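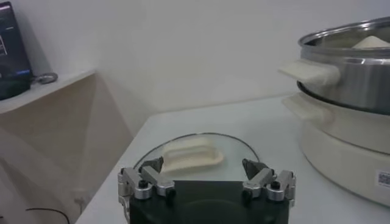 Glass lid on a white tabletop.

Swimmer's ear, second round

Jarrah got swimmer's ear again in May, so I am writing down what we were told. It is an infection of the outer ear canal. Water left in the canal softens the skin, and bacteria get in. The main sign is pain when the outer ear is pulled or the small flap in front is pressed. A middle ear infection usually does not hurt that way.

Dr. Harawira looked in with a scope, saw a swollen canal and an intact eardrum, and prescribed drops. Jarrah lies on one side while they go in and stays there for a few minutes. No swimming until she clears it. Cotton swabs are out for good, as they scratch the canal and push wax deeper.

The first time, at age nine, we waited too long and the canal was nearly shut. Fever, spreading redness or swelling behind the ear means a call the same day.

Follow-up is 10/05/2024. I still need to ask about ear plugs.

Vaughan Costigan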